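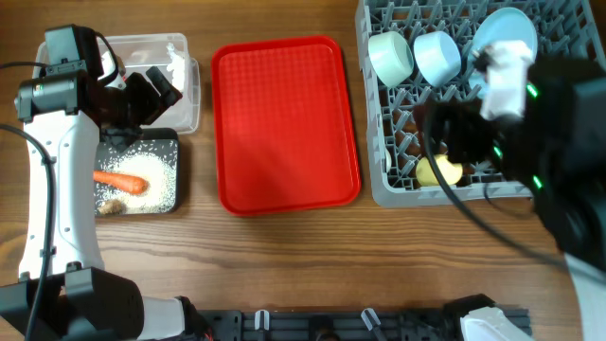 Red tray on the tabletop, August 2018

I finished the second draft of Drullora in April and have spent the time between then and now on the calendar. The book covers one winter in Clorndale, a river town with a grain elevator and one bridge. The plot depends on who was on which side of the bridge when the ice took it out. If the dates are wrong, the plot is wrong.

The draft has 42 chapters and three narrators. Each narrator dates events differently. Ilse counts from her husband's funeral. The ferryman goes by water level. The boy uses school, which closes in chapter nine, and after that he has no system at all. I wrote them this way on purpose and still think it was right, but it meant there was no single place in the manuscript where I could look up what day it was.

My method, for those who have asked. I read the draft once on paper with a pencil and marked every phrase that carries time: "the next morning," "before the thaw," "she had not slept since." I did not fix anything on that pass. Fixing while marking is slow, and I lose the thread of what the reader has been told so far. Then I made a table with one row per scene and four columns: earliest possible day, latest possible day, narrator, and the page where the evidence sits. Most scenes came out with a range of two or three days. A few had a range of several weeks, and these were nearly all the boy's.

Two scenes had a latest day that came before the earliest day. The first was easy. Ilse mails a letter in chapter 14 and the reply is read aloud in chapter 12. I had swapped those chapters in the first draft and never moved the reply. The second took most of a month. The ferryman sees a lamp in the Irkar house 11 days after the funeral, and the house has to be empty by then, or the search in chapter 30 makes no sense. I tried moving the funeral. That broke the school closing. I tried moving the search, and then the bridge was already out and no one could have crossed to do it.

Hadi Fakhoury read that section for me and suggested that the ferryman could simply be mistaken. He drinks, he is on the far bank, and the light could be from the barn behind. I resisted this for a while because it felt like a patch. But the ferryman is mistaken about two other things already, and a third costs the book very little. The scene stays where it is. I added one line about the barn in an earlier chapter so that a careful reader has something to find.

Moon phases next. I had four full moons in seven weeks. I removed two and made a third one cloudy. I don't think any reader would have caught it, but I would have known, and the one on the ice has to be full for the boy to see the tracks.

Then ages. The boy is 11 in the opening and has a birthday that I mention once and never show. I had his aunt at 41 in one chapter and 42 in another, with no birthday between them that I could locate. She is 41 now throughout. The grandfather is called "nearly 100" by everybody, and I have left it alone, as people say that sort of thing.

Samer Zein, who runs the Obeidat reading group, thinks all this is work a copy editor should do. He may be right about the ages. I don't agree about the scenes. A copy editor can tell me that a letter is answered before it is sent, but the choice of what to move changes what the chapter is about. When I pushed Ilse's visit to the mill back by three days, she was no longer going there in grief. She was going there because the flour had run out. It is a better chapter and a shorter one, and I would not have written it without the table.

Some notes on tools. I used a plain spreadsheet. I looked at two programs made for novelists and both wanted an exact date for every event, with no way to enter a range. A range is what I have. I color each row by narrator and sort by earliest day, and then by page, and look for places where the two orders disagree. Disagreements are fine if the narrator is remembering something. If the narrator isn't, I mark the row and go back to the paper copy. I keep the old version of the table each time I make a large change — I have wanted it back more than once.

What is left: the thaw runs too fast by several days between chapters 36 and 38, and there is a dog that is mentioned as lost before it goes missing. The dog is one sentence. The thaw will mean rewriting the whole river crossing, and I plan to start on that once the paper copy of part three is printed again with wider margins.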